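How do you keep a canvas from sagging after it's been painted?

Posted in Painting & Drawing > Supports and Surfaces

giva_paints
I do acrylics on store-bought stretched canvas, mostly the Greko ones in the multi-pack. They are tight when I take the plastic off. After a few weeks on the wall the bigger ones go slack, worst in the bottom corners, and one has a dent where something leaned on it in the closet. I keep the house on the dry side in winter and it gets humid in summer. Is there a way to fix the ones I have, and should I be buying something different? I don't want to restretch thirteen paintings if I can help it.

3 replies

hauser_framing
Restretching is usually the last thing you try. Go in this order.

Check the back first. Most stretched canvases come with a little bag of wooden or plastic keys, and a lot of people throw it out. If the inside corners of your bars have slots, the keys go in there, two to a corner. If the corners are glued or stapled solid, keys won't help and you can skip ahead.

Tap the keys in with a small hammer, a little at each corner, going around more than once. Slide a piece of card between the bar and the canvas so you don't bruise the back of the painting. Stop when it feels firm. Too tight is worse than slightly loose, and old paint can crack.

For dents, lay the painting face down on a clean towel and wipe the back of the dented spot with a barely damp sponge. Plain water, no soap. Stand it up and leave it overnight. Don't use a hair dryer on high. I have seen the paint film go soft and pick up lint.

Work flat on a table when you do this, and keep drinks off it.

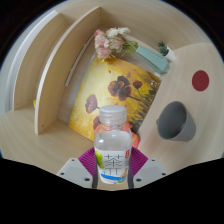

If none of that works

Then you pull the staples from one long side and the two corners next to it, pull the canvas snug with stretching pliers, and staple again from the middle outward. You only need to do one side in most cases. Budget an evening for the first one.

As for what to buy, look at the bars before the cloth. Thin bars bow inward on anything over 32 inches and then no amount of tightening holds. Get the deep ones with a cross brace for large work. The cloth on the cheap packs is okay for studies.

wustudar
I had the same trouble and it was the wall. Mine were hanging over a heater. Moved them to the hallway and the corners went flat again by themselves in a month or so. Try that before you buy tools.

palette_knife_519
Just use panels. I switched and never looked back. They don't sag, you can stack them, and they ship easier.

giva_paints
Thanks. The big ones do have slots and I found the bag of keys in the drawer. I did two corners this morning and it's already better. The small ones are stapled solid so I'll leave them alone. No heater near mine, but that wall does face outside, so I may move a couple anyway. I don't like the feel of panels.

hauser_framing
Outside wall could do it. Put felt pads or slices of cork on the back lower corners so air gets behind them.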